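Pistar teleop stack, ticket 40: left wrist stream rotated, grasp planner takes it personally
Status: open, demoted from "urgent" to "annoying"
Component: perception / frame transforms

Summary: after the March merge the planner proposes grasps for the bread turned a quarter turn from anything useful. The operator sees the same rotation in the headset and compensates. The planner has no neck.

Steps to reproduce
1. Start the stack with the bowl task config.
2. Enable the wrist and head streams, bread in the bowl, bowl on the mat.
3. Request a grasp. Regret it.

Expected: gripper closes across the roll.
Got: gripper aims along the roll, then the log prints "pose OK", 50 times.

Wrist stream first, head stream second, same setup:
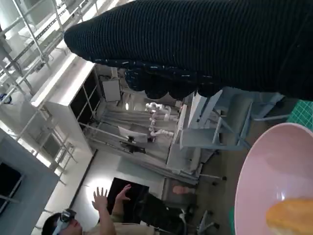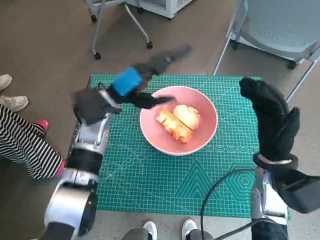

Rostislav Polák

Tried so far:
- Recalibrated the wrist extrinsics. Numbers changed in the third decimal. Behavior did not.
- Turned the wrist stream off. Planner falls back to the head stream and the grasps look sane, so I'm leaving the head transform alone.
- Rolled back 2 commits. Fixed it. One of them is mine.

Comment, Anežka Baláž: the rotation gets applied in the driver and again in the transform tree. Grep for "mount_roll". Also the grid on the mat makes a decent sanity check, overlay the axes on it before blaming calibration.

Comment, Rostislav Polák: found it, in the driver and in the tree, as advertised. Removed the driver one. Now the headset view is wrong and Oldřich Kuruc has asked me to put it back.

Next: separate display rotation from the planning frame, rerun the 3,000 logged grasps on Curkico, silence "pose OK".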